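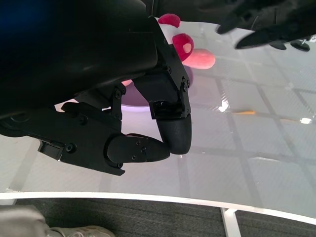
Cleaning plush and plastic toys

Sort the toys first. Plush goes in one pile and hard plastic, such as play bowls, cups and pretend food, goes in another. Check the care tag on each plush toy. If there is no tag, treat it as surface wash only.

Pom-poms are the weak point on most soft toys. Tug each one gently before washing, and if it moves, put in a few stitches with doubled thread. Glued pom-poms should stay out of the machine. Dab them with a damp cloth and a drop of dish soap, then wipe again with plain water.

Machine-safe plush goes in a zipped mesh bag, cold water, gentle cycle. Red and white on the same toy can bleed - test the red with a wet cotton swab on the back. 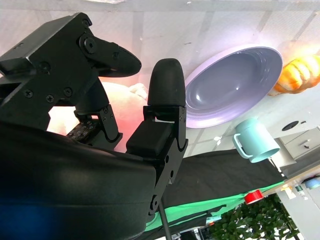
Plastic cups and bowls can be washed by hand in warm, soapy water. Run an old toothbrush along any ridges and behind the handles, where grime collects. Drain them upside down on a towel. Play food with a seam should be wiped, not soaked, or water gets inside and stays there.

Let plush dry completely before it goes back on the shelf. A small toy took 40 hours indoors at our house in October. Fluff the pile with a soft brush once it is dry.

Tip on doubled thread sent in by Parvathi Hegde. Page updated December 2023.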